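Gray Areas: A Countertop Gallery

Posted in: Stone, Surfaces, Home | 2 photos | 11 comments

I have spent more of this year looking at one piece of gray stone than I have spent looking at any painting, and I once paid full price at a museum. The stone was sold to us as Adimau Gray, a name that suggests either a mountain pass or a skin cream. We picked it in October from a showroom called Grimshaw, after seeing 41 slabs, most of which were beige and one of which was green in a way I still think about.

People kept asking what the marble looks like now that we live with it, and I kept answering "gray, with stuff in it." It deserves better than that. Full-room shots are on the kitchen page, where you can also admire the faucet that took nine weeks to arrive and drips.

1. Passing over

From standing height, at any speed above a stroll, the whole thing turns into weather. Gray with a bit of brown and pink running through it, like a sky that might do something later. The sample I carried in my bag for a month was the size of a playing card and showed exactly one vein, so I had prepared myself for one vein.
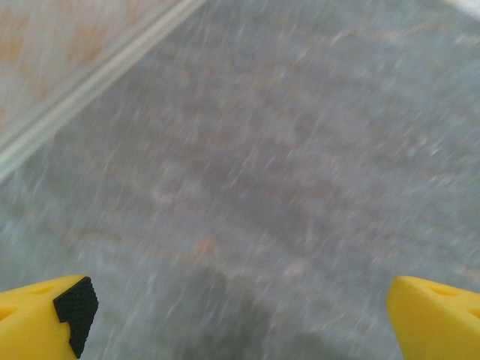 Crumbs do very well on this kind of stone. We had a white laminate counter before, and every speck of toast reported itself at once. Marble this busy takes the crumb's side. I wipe by faith now, in long strokes from the wall toward me, and I find out what I missed by leaning on it in a dark sweater.

The cleaner is a plain pH-neutral one from Wurar, bought by the gallon. The label says one capful per bucket. I used three for the first few weeks on the theory that I was cleaning three times as hard, and got a film that took an afternoon to rinse off. One capful is fine. Lemon juice, vinegar and tomato stay on the cutting board, and so does wine, at least until guests arrive.

2. Keys, resting

Every home has a place where the keys are supposed to go and a place where the keys go. We own a very nice hook rail from Emeo, brushed steel, five hooks, mounted level after only two attempts. It holds an umbrella.
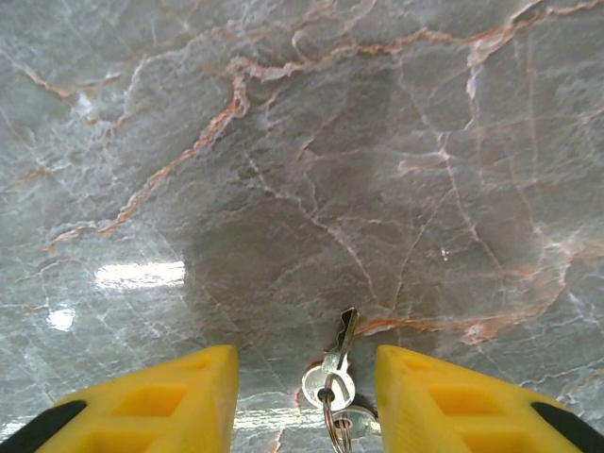 Orange was the part we argued over. Up close the rusty veins wander off, branch, give up and start again somewhere else, and one of us was worried they would look like a leak. The man at the showroom said you stop seeing them after a week. I haven't. They're my favorite thing in the room, and I have started to have opinions about individual ones. The white veins are finer and crackle all over the place, and they're what visitors notice first, usually while they're waiting for coffee.

On scratches, which was the other thing people asked about: metal on polished stone will leave marks if you slide it, so we try to set things down and pick them up like civilized adults. Some mornings that works. I've found two faint lines by the sink end so far, both visible only at breakfast when the sun comes in low, and both officially of unknown origin.

Costs, for those who scrolled straight here: sealing was $321, done the day after installation. The offcut, which I begged for and now use as a very heavy cheese board, was $476 less than they first wanted, meaning it was free. Resealing is due next fall. I'll put up more photos then, including the backsplash, if we have agreed on one.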